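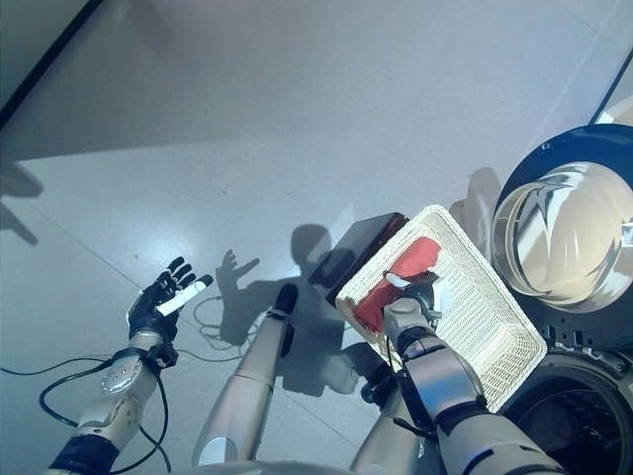 ## Häufige Fragen zu unserem grauen Fliesenboden

Wir bekommen so viele Zuschriften zu den grauen Fliesen, dass Ffion und ich die Antworten endlich gesammelt haben. Wir mögen diesen Boden wirklich sehr – man merkt es vermutlich!

### Womit wischt ihr?

Mit lauwarmem Wasser und einem kleinen Schuss Sterirum, mehr kommt bei uns nicht in den Eimer. Früher haben wir viel zu viel Reiniger genommen und uns dann über den Schleier gewundert. Den Mopp gut auswringen, zweimal drüber, fertig.

### Sieht man auf Grau nicht jeden Fleck?

Viel weniger als auf Weiß oder Schwarz! Staub fällt kaum auf, höchstens dort, wo sich das Licht auf den Fliesen spiegelt. Wer sehen will, ob noch Streifen da sind, geht einmal in die Hocke und schaut gegen das Licht.

### Wie breit sind die Fugen?

3 mm, verfugt mit Lustetti in einem Grauton, der ganz nah an der Fliese liegt. Die Linien bleiben dadurch schön zurückhaltend (Rostam wollte erst eine helle Fuge, inzwischen ist er bekehrt).

### Wie bekomme ich die Fugen wieder sauber?

Weiche Bürste, etwas Natron mit Wasser anrühren, 6 Minuten einwirken lassen, abwischen. Bitte keine Drahtbürste, auch nicht »nur kurz«.

### Und die Ecke an der Wand?

Da sammelt sich alles, bei uns genauso. An der Kante entlang zuerst mit der schmalen Düse saugen, dann wischen. Umgekehrt schiebt man nur graue Würstchen vor sich her.

### Was mache ich mit Kabeln auf dem Boden?

Vor dem Wischen ausstecken und hochnehmen, Kabel gehören nicht ins Feuchte. Lose Schlaufen halten wir mit Klettband zusammen, das geht wunderbar schnell wieder auf.

### Welche Fliese ist es genau?

Die Serie heißt Golestani, Farbnummer 952. Legt euch unbedingt ein paar Reservefliesen in den Keller, wir haben vier und sind sehr froh darum.

### Darf ich noch mehr fragen?

Aber gern! Schreibt an Rostam Sadeghi oder Ffion Craddock über das Formular von Cullska. Montags sitzen wir beide an der Post.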